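4. Putting the pair back

4.1 What comes out of the box and what has to go in again

Section 3 dealt with the box as it leaves the packing line. The rest of the paper is about the box after a customer has opened it. A shoebox is packed once by someone who does it all day and then repacked by people who do it a few times a year, often on a bed or a hallway floor, and the second packing is the one the return counter gets to see. Of the 2866 returns logged at the Mallari counter during the study, most came back in the original box. We did not count the ones that came in bags, and they are left out of everything below.

We separate three parts of the package: the box itself, the paper, and the pair. The lid is treated in Section 5. For the pair we use the word "item" for one shoe, one slipper or one boot, because the same rules held for all three as long as the item was shorter than the inside diagonal of the box. The box type used throughout is the orange one, pale inside, in which the contents are easy to make out under ordinary store lighting. Figure 3 shows an item held inside the box, toward its left half.

Figure 3. Brown item with white detail in the open orange box.

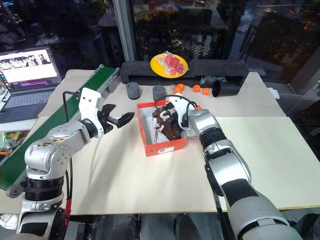 Hadi Nasrallah

4.2 The first item decides the second

When the first item is laid flat against the middle of the floor of the box, the second has nowhere to go except on top. People then press it down, and the upper of the lower item takes the load. When the first item goes to one side, there is a free strip along the other side and the second item will usually drop into it without being pushed. This sounds obvious written down. In the packing sessions, though, the first item was often put in the middle, and it was moved only after the second one would not fit.

Ten people took part in the sessions and between them they packed 60 boxes. They got no instructions on the first round. On the second round they were told only to start at a side. The second round went more smoothly for the stiff items. For the soft ones the gain was smaller, which we put down to the fact that a soft item can be squeezed into nearly any gap and comes out again with a crease and no other sign of trouble. The crease is what the return counter complains about. Maya Fakhoury's notes from the Mallari counter mention creased uppers more often than any other fault, ahead of torn paper and split corners.

The hold on the item matters as well. An item held by the heel swings as it goes down and the toe catches the wall of the box. Held near the middle it stays level, but then the hand takes up room in the box and has to come out past the item. Most participants changed their hold partway, lowering the toe first and letting go of the heel at the end. We did not see a hold that worked for every item.

4.3 Side by side, head to tail, and at an angle

Store guides generally ask for head to tail, with the heel of one item next to the toe of the other. The Haddadin guide, which we had permission to use, gives this as the only layout. Head to tail makes good use of the length of the box when the toe is wide and the heel is narrow. Slippers and other soft indoor footwear have much less of this difference, and for them the layout gains little.

The alternative is to place both items side by side and turn the whole pair at an angle to the walls. The pair then uses the diagonal of the box, so an item that would touch both end walls when laid straight can lie without bending. The cost is empty space in two of the corners. In a light box this lets the pair shift during carrying, and the paper has to do the work of holding it. For plush material we think the trade is worth making, as long as there is enough paper.

Participants tended to dislike the angled layout. Two said it looked as if the items had been dropped in. One turned the pair straight again after finishing, and had to bend both heels to do it. Neatness seems to be judged by whether the edges run along the walls, and a return that looks neat is accepted faster at the counter whatever the state of the heels.

4.4 The paper

Tissue is the part most often lost. Where it is still in the box, it is commonly found in a ball under one item, and it is then left there by the person repacking. We asked participants to leave it attached or tucked as they found it and to turn it back over a rim before starting. Turned back, it stays out of the way and can be brought over the pair in one movement at the end. It should hang outside the box far enough that it does not slide in by itself. Sheets from Kerier were used for all replacements, cut to the same size as the originals.

A sheet that is only on one side leaves the opposite wall bare. With dark, plush uppers this is mostly a matter of lint, which shows up on a white interior and can be brushed out. With light-colored leather we would want paper on both sides.

Figure 4 gives the angled layout for a soft pair. The two items are side by side, one a little higher in the box than the other, with the farther toe pointing to the upper right corner. The paper is folded back over the far right rim.

Figure 4. Pair of dark brown footwear at an angle in the box, white tissue turned back.

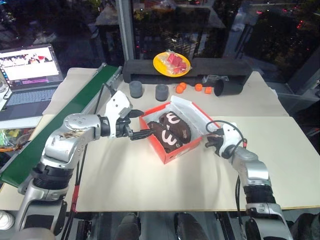

5. Closing the lid

The lid was left out of the sessions described in Section 4 and tested by itself on a Tuesday with the same box type. Its fit depends on the highest point of the contents, which in a stiff pair is the collar and in a soft pair is usually the paper. A lid that rides up at one end was counted as not closed, even when it could be pressed down and taped. Boxes with the Nesulix corner fold kept their shape better under the tape and are reported separately in the next table.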